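Invitation card templates: names dropping off the last line when printed
Last updated August 11, 2022

Hello all, and thank you for being so patient with us over this one. I know that several of you had lunches coming up when it started, and a card with half a surname on it is no use to anybody, so I've tried to write down everything we tried in the order we tried it. Please do read to the end before you change anything, as the first couple of ideas turned out to be wrong turnings (mine, mostly).

What was reported

The Kastthorpe summer lunch set has 9 designs in it, and the trouble was with the floral ones. You would open the card, type in the host, the place and the time, and it would all look lovely on the screen. Then on paper the bottom line, the one asking people to reply, would come out chopped, or slide under the flower border, or vanish altogether. The first message came from a lady putting together a retirement lunch at Dilledton, and she very kindly sent in the card itself along with her printer settings, which saved us a good deal of guessing.

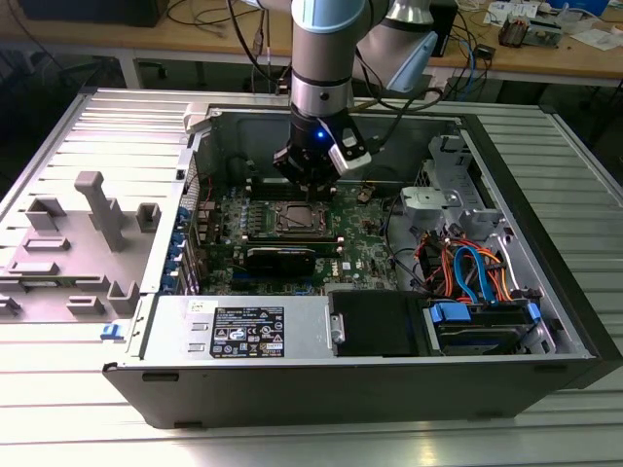

The arm over the open tower, side panel off.

First thing tried: paper size

My own first thought was paper. The cards are drawn for A5 folded, and plenty of home printers quietly assume A4 and shrink or stretch to suit. So I asked everybody to set the paper size by hand and turn off "fit to page". This did help two people whose borders had been lopsided - a different fault, but I was glad to see the back of it - and did nothing at all for the missing reply line. If your border is wonky, do still try it.

Second thing tried: the lettering

Next we looked at the fonts. The floral cards use a curly script called Fraser for the names and a plain one for everything else, and when Fraser isn't on your computer the program swaps in something wider without telling you. I sent round the font file again with instructions. If you've put it in properly you'll see Fraser in the list between the other scripts, and the capital L in "Lunch" will have a nice loop at the foot.

This was closer. With the right font in place the reply line came back on four of the cards, and I'm afraid I closed the ticket rather too cheerfully. It was opened again that same afternoon, quite rightly, by somebody with a long house name. 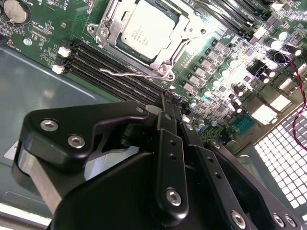 The long house name was the clue, bless it. The text box on the floral cards is a fixed height, and once the address runs on to a third line everything below it gets pushed down and hidden. We'd never noticed because all our sample addresses were short! Small print is a worry on these cards too, and I did wonder about shrinking the lettering to make it fit, but look at the writing on the square silver processor just there: it's printed faintly, the light has washed it out, and you can't read a word. I'd hate your guests to be squinting like that at the time and place. So please leave the address at its normal size, and take the fix further down instead.

Third thing tried: a fresh copy of the template

Some of you were still on the older Dralberg version of the set, where the box is shorter again. To check which one you have, open any floral card and look at the back panel. The older version has a single sprig in the corner and the newer one has a pair. If you have the single sprig, download the set again and copy your wording across. I'm sorry about the retyping - I did try to find a way round it. 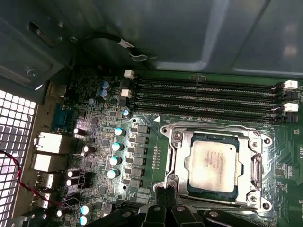 What cured it in the end was making the box stretch. Open the card, click once on the address, choose "Grow with text", and then drag the reply line down until it sits just above the border. On the potluck design you'll also find spare lines for the dishes people are bringing, lying one above the other, and you needn't fill them or delete them. They can sit there empty, like those four black memory slots in their neat parallel row, and they won't print. A couple of people had been typing full stops into them to "hold the space", and that does make them print, so do take those out.

If it still won't behave

Save the card as a PDF and print from that. If the reply line shows in the PDF and not on paper, it's your printer's margins, and setting them to 3 mm should see you right. If it's missing from the PDF as well, reply to this ticket and attach the card itself, please, and not a photograph of the printed one.

Status: fixed in the new download for all floral cards. The minimal designs were never affected. I'm leaving the ticket open a little while longer in case the folded place cards have the same trouble, as I haven't yet had a chance to print a full set.

19 comments
4 shares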